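How to clean a microwave oven with lemon and steam

By Iwona Brzozowska
Updated 30 Jul 2023

When I moved to my first apartment in Lemden, the microwave was already there, and so were the dinners of all the people who had lived in the place before me. I tried to scrub it with a dry sponge and a lot of force. After an evening of this I had a sore arm and a microwave with scratches. My neighbor Stanisława Jabłońska then showed me the method with lemon, and I have used it ever since, in three different kitchens.

What you need

One lemon (an old one from the bottom of the fridge is fine)
A bowl that is safe for the microwave, with a wide opening
Water
A wooden spoon or a wooden stick
Two soft cloths
A little dish soap
Oven gloves

If you have no lemon, take 2 spoons of white vinegar. It cleans equally well, but the kitchen will smell like pickles until the evening. I do not mix the two.

Step 1. Prepare the bowl

Fill the bowl halfway with water. Cut the lemon in two, press the juice into the water and put both halves in as well. Place the wooden spoon in the bowl before you start heating. Water that is heated in a very smooth bowl can go over its boiling point without making any bubbles, and then it jumps up suddenly when you touch it. The spoon helps to prevent this. Please do not use a metal one.

Step 2. Heat it

Put the bowl in the center of the glass plate and close the door. Set the power to 600 watts and heat until the window is covered with steam. My own microwave needs a few minutes for this. A stronger one will be faster, so stay in the kitchen and look at it from time to time.

Step 3. Wait

Now leave the door closed for 10 minutes. This is the part that people skip, and it is the most important part of the whole method. The steam makes the dried food soft. If you open the door at once, the steam goes into your kitchen and the tomato sauce stays where it was.

Step 4. Take out the plate and wipe

Open the door slowly, with your face a little to the side. Take the bowl out with oven gloves, because it is still very hot. Then lift out the glass plate and the ring with small wheels under it. Wash both in the sink with dish soap, but let the glass cool down first. Cold water on hot glass can break it.

Wipe the inside in this order: ceiling, walls, back, floor. The ceiling is usually the worst, and when you start there, the drops fall on a surface you did not clean yet. For a hard spot, put the warm lemon half directly on it and rub gently. If it does not go away, hold a wet cloth on it for a moment and try again. No knife, no steel wool.

On one side wall you may find a small flat cover which looks like thick paper or cardboard. Leave it in its place and only wipe it lightly with a damp cloth. It protects the part where the waves come in. If it is burned or has a hole, do not use the microwave until you have a new cover.

Step 5. The door and the outside

Wipe the inner side of the door and the line where it meets the body. Crumbs collect there, and with time the door does not close as it should. Use a cloth that is damp but does not drip, especially near the air openings and the buttons. Before cleaning the buttons I pull the plug out, otherwise I start some program every time.

Do not forget the handle — it is touched more than any other part, often with greasy fingers. A drop of soap on the cloth is enough. Go up and down behind the bar too, then dry everything with the second cloth.
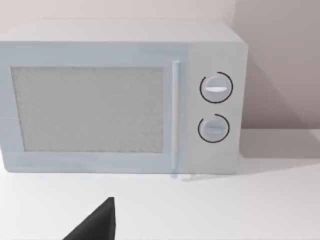
A microwave with a slim vertical handle at the edge of the door.

Light-colored models show yellow marks around the handle sooner than dark ones. For these I make a paste from baking soda and a little water, leave it on the mark for a short time and wipe it away. Try it first in a place that is not seen.

If the smell stays

Burned popcorn and fish are the difficult ones. Put a small open dish with baking soda inside overnight, with the door closed, and write a note on the door so that your family does not turn it on. My friend Rimantas Navickas uses dry ground coffee in the same way and is very satisfied. In the morning take the dish out and leave the door open while you have breakfast.

How often

I do the steam cleaning every 2 weeks, and after soup I wipe right away, while it is still fresh. A cover over the plate saves a lot of this work. Mine is a simple plastic one with small holes, bought last October, and I wash it together with the dishes.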